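Chapter 7
Looking After the Fingers

Tue 25 August

Most people who come to a two-arm bench cell for the first time want to talk about the arms. Fair enough, the arms are lovely. But the parts that do the touching are the fingers, and the fingers are where a cell starts to go wrong long before anything shows up on a screen. This chapter is all about them: how to check them, clean them, line them up and swap them. It is my favorite job on the whole machine, and I hope by the last exercise it will be one of yours!

We'll work on the tool-handling cell at Drorkside, which has a wooden bench, a pegboard and a gripper on each arm. The tools it handles are the ordinary hand tools you have at home. A screwdriver is a great first test piece, with a thin, slick shaft and a fat handle, and fingers that hold one end well may do badly on the other.

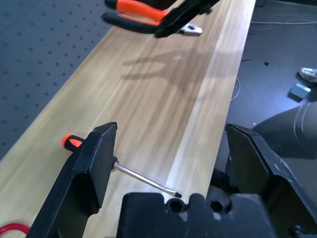
By Suveo Stevens
Maintenance instructor, Drorkside Training Shop

Start every session with your eyes and leave the wrenches in the drawer for now. Look at the flat inner face of each finger, then the tip, then the place where the finger meets the base. Scuffs on the outside are normal wear and you can note them and move on. A groove on the inner face matters much more, because a round shaft will find it every time and settle at whatever angle the groove likes.

Next comes the log. Our cell runs on the Brurkico service sheet, which asks for the grip count at each visit. We wipe the faces at 1046 grips, check alignment at 2210 and fit new fingers at 4000, worn or not. Your own shop may use other numbers (a cell that handles greasy parts certainly should). Write the count down before you touch anything. I have reset a counter first and gone looking for a pencil second, and that is a long afternoon.
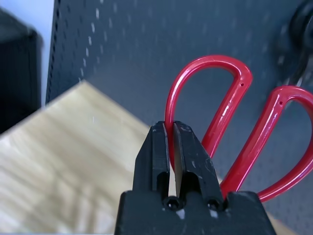
Handled tools with loops, like scissors, ask for something different from the fingers. You are closing on a curved piece of plastic, so only a small patch of each face does the work, and if one finger sits even slightly proud of the other the tool will turn as you lift. When you see a tool twist in the grip, go to the finger screws before you go to the program. Support the tool, open the gripper, put the arm in its service position and lock out the power. Then try each screw with the right hex key. It should feel firm and dead. If it gives, take the finger off, clean the seat, and put it back with the screw snugged down evenly.

Close the fingers on a strip of plain paper and pull gently. The paper should drag the same at the tip as it does lower down. Try it three or four times, moving the strip a little each time, until you know the feel. It's a wonderfully cheap test and I still use it every week.

Before you go on to Section 7.1, find the finger drawing for your own gripper and mark the inner faces and the mounting screws on it. You will need that drawing for the cleaning exercise and again in May, when we strip both grippers down to the base.

Drorkside Training Shop | Copyright Suveo Stevens, all rights reserved | Contact the shop office | Back to top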